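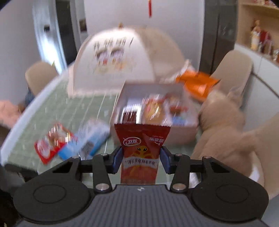
A red snack packet held upright between two blue pads.

Hi! I'm Arnaldo Vilela and I run the license checking desk at Etbridge. We confirm that the nurses, electricians and home care aides our clients want to hire really hold the licenses on their resumes. It's busy (January always is) and I need another checker to start as soon as we can get you set up.

You'd spend most of your day on the phone with state boards and schools, then typing up what you found in Tetar, our case system. I'll train you on that myself, it takes four or five mornings. Most files close in a day or two. The odd one drags on forever, and if you're the type who can't let a mismatched graduation date go, we'll get along great!

You don't need a background in HR. I do need clear writing, a good phone voice and a year or more in any office job. Spanish is a big plus.

Pay is $16 an hour during training and goes up after that. Hours are Monday to Friday, and you can work from home two days a week once you're settled. The office is on the Calitz side of town, free parking.

Send me a resume and a few lines about yourself. No cover letter template, please. I'm reading everything that comes in and calling people back as I go.

Posted January 17, 2023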